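Skarnberg Young Makers: Kit Corner

Two Arms on a Rail: What Is in the Ekpo Desk Kit?

A robot arm does not have to be as big as a car. The big ones you may have seen on TV lift doors and weld metal in factories. The Ekpo Desk Kit has two small arms that fit on a table, and it is made for schools, libraries and clubs. It is sold by a company called Drillwood. We read the guide from front to back and tried the kit with children ages 9 to 12.

What you get

The kit comes in two boxes. The heavy one holds the metal rail. The other one holds the arms, the circuit boards, the cables and a bag of small white cable ties. There is also a printed guide with 50 pages. The first 6 pages are for the adult who sets up the power, and the rest is for you.

You do not have to solder anything. You do need a screwdriver, and the guide tells you which size to use for each step. Two people can put the kit together in an afternoon. If you are working alone, ask someone to hold the rail while you tighten the bolts.

How an arm is put together

Think about your own arm. It has a shoulder, an elbow, a wrist and a hand. A robot arm has parts that do the same jobs, and many of them have the same names.

The stiff white parts are called links. They are like your bones. A link cannot bend. It can only move when something turns it.

The black blocks are where the turning happens. Inside each one is a motor. The shoulder motor housing is the largest because the shoulder has to move everything that comes after it. Hold a book close to your chest, then hold it out as far as you can reach. It feels heavier when your arm is straight. The shoulder motor has the same problem.

At the end is the gripper. It has jaws that open and close. Some of the motors in this part are called servos. A servo is a motor that can turn to a certain position and stay there. If the program tells it to open the jaws halfway, it opens them halfway and waits.

Each arm also has a circuit board near its base. The board passes messages between the computer and the motors. The messages travel along a cable that follows the links to the gripper. When you fit the cable, leave a little slack at the joints. If it is pulled tight, the arm can't bend all the way.

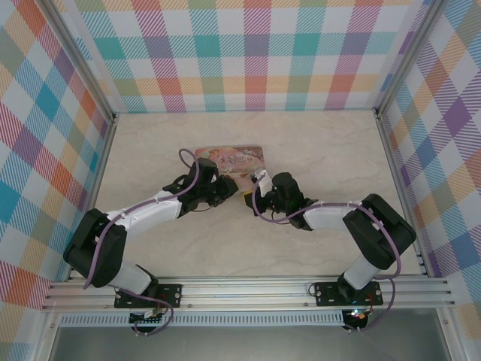

One arm would be enough, according to Alham, and the money saved could go toward a second kit for another table. For stacking blocks or dropping a coin in a cup, that is a fair point. One arm can do both of those jobs, and it is much easier to program.

Some jobs need two, though. Try opening a jar with one hand. Try folding a piece of paper with one hand and keeping the edges straight. Usually one hand holds the thing still and the other hand does something to it. With two arms you can write programs like that. You can also have one arm pass an object to the other, which is Project 4 in the guide and the hardest one in it.

Teaching the arms a move

There are two ways to do it.

The first way is to type in numbers. Each joint has a number that tells it how far to turn. You change a number, press Run, and watch what happens. This is slow, but you learn what every joint does.

The second way is to move the arm by hand. You press Record on the computer, and the motors go soft so that you can push the arm where you want it. When you press Stop, the computer saves the move. Then you press Play and the arm tries to do it again.

The arm can save up to 3,000 positions in one recording. A short move uses only a small part of that.

Why does it miss?

It will miss. A basic program like this one does not know what is on the table. It goes to the places you gave it. If you slide a card a little to the left after you record, the arm still reaches for the old spot. Put a pencil mark or a piece of tape on the table so you can put things back where they were.

Flat things are the hardest. A card lying on a smooth table has almost no edge to grab. Start with a sponge or a wooden block. When that works, try something thinner.

Staying safe

Keep your fingers away from the jaws and the joints while a program is running. The motors are small, but they can still pinch. Tie back long hair. If an arm gets stuck, press the red Stop button on the screen first and touch the arm second. An adult should plug in the power supply.

What we liked

The guide is clear, and the steps are in a sensible order. Spare bolts are included. The rail keeps both arms firmly in place, so a move you record on Wednesday should still line up the next time you use the kit, as long as no one has loosened the plates.

What could be better

The cable ties are fiddly, and if you put one in the wrong place you have to cut it off. The guide gives only one page to Project 4, and it needs more. The program runs on a laptop but not on a tablet.

Words to know

Link: a stiff part between two joints.
Joint: a place where the arm can turn or bend.
Gripper: the part that grabs things.
Servo: a motor that moves to a position and holds it.
Rail: the long metal bar the arms are bolted to.

The kit is at the Skarnberg library through August. Ask at the desk to book a table.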